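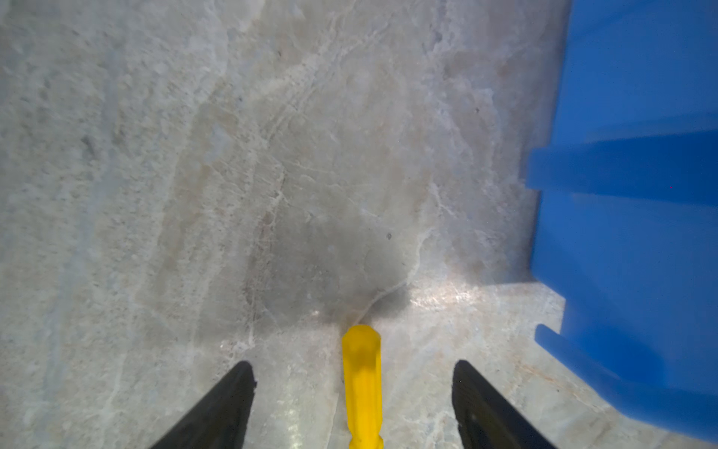
Unit 4 handout, p. 27

Surfaces and the claims made for them

Read the product sheets before class and bring a pencil. Most of what a supplier prints about a "marble" top is about the look. Veins, cloudy patches and a bit of shine will tell you what pattern you are getting. They won't tell you whether it is stone, a printed film or something poured in a mold. I would not guess from a photo, and neither should you.

Ziltar quotes 2342 wipe cycles for its top and Eltance quotes 2377 for a similar one. Students always want to call the second one better. On what grounds? Neither sheet says what cloth was used, how hard it was pressed, or what counted as a failure — so the gap of 35 may mean nothing at all.

Glare is a separate problem. A shiny patch can hide a scratch, and a darker patch may be shadow. Look again from another side before you write "stain" on the form.

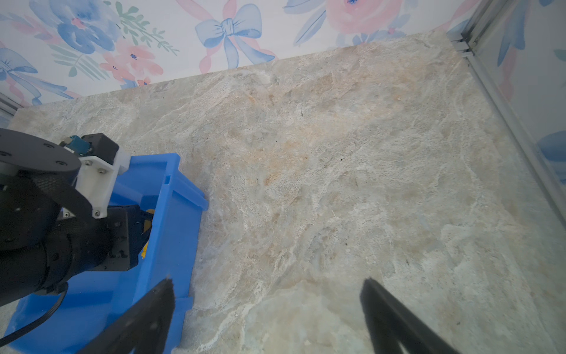
Fig. 4.2. Marble-patterned tabletop, blue bin and floral wallpaper.

Color names are just as slippery. One person's gray is another's beige, and the lamp has a say in it too. Write down the light you worked under.

For next time: find one claim in the Bestik sheet that could be checked at a kitchen table, and one that couldn't. Half a page, typed.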